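Dunkel genug zum Schlafen

Eigentlich wollte ich ja über die Tomaten schreiben, aber die müssen jetzt warten, denn ich bin ausgeschlafen, und das ist bei mir seit dem Frühjahr eine echte Neuigkeit. Wer hier länger mitliest, kennt mein Gejammer. Ich wache um vier auf, liege herum, höre den ersten Bus und denke über Steuererklärungen nach. Mein Mann schläft daneben wie ein Stein, und ich gönne es ihm von Herzen (meistens).

Im August waren wir dann in Trendamholm, in einem kleinen Haus hinter den Dünen, das wir von Tyra Halvorsen gemietet hatten. Tyra ist eine herzliche Frau, die einem zur Begrüßung einen halben Kuchen in die Hand drückt und dann im Flur stehen bleibt und erzählt, bis der Kaffee kalt ist. Sie hat vor den Schlafzimmerfenstern richtige alte Holzläden, innen noch einmal schwere Vorhänge, und die schließt sie abends für die Gäste, wenn man sie lässt. In der ersten Nacht bin ich aufgewacht und wusste nicht, ob meine Augen offen oder zu waren. Kurz hat mich das erschreckt, das gebe ich zu. Dann habe ich mich umgedreht und bis halb neun geschlafen!

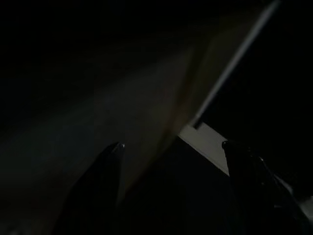 Zu Hause habe ich mir als Erstes unser Schlafzimmer vorgenommen. Abends das Licht aus, aufs Bett gesetzt, gewartet, bis sich die Augen gewöhnt hatten, und dann geschaut, was alles noch leuchtet. Liebe Leute, das war eine ganze Menge. Die Straßenlaterne durch den Spalt am Rollo, der Wecker, das Ladegerät, und im Flur der Router, der blinkt wie ein Weihnachtsmarkt. So dunkel wie auf dem Foto oben, wo von den schwarzen Formen fast nur noch ein schmaler grauer Rand und ein blasser Lichtpunkt an der Spitze übrig sind, hätte ich es gern gehabt, und davon waren wir weit entfernt.

Also habe ich gemessen und gerechnet und am Ende neue Verdunkelungsvorhänge bestellt, das Modell Hokmont in Dunkelblau, 449 Euro mit Schiene. Das ist viel Geld für Stoff, ich weiß, meine Schwester hat es mir auch schon gesagt. Sie hängen 20 Zentimeter über den Fensterrahmen hinaus, und das würde ich jedem raten, denn an den Seiten kommt sonst doch wieder alles herein. Der Wecker ist in die Schublade gewandert, das Ladegerät in die Küche.

Seitdem schlafe ich an den meisten Tagen bis sechs, manchmal sogar länger – für mich ist das ein kleines Wunder. Nur das Aufstehen fällt mir schwerer, weil es morgens eben auch dunkel bleibt. Mein Mann zieht jetzt immer den Vorhang einen Spalt auf, wenn er ins Bad geht. Die Tomaten kommen dann nächstes Mal, versprochen, es sind wirklich viele geworden.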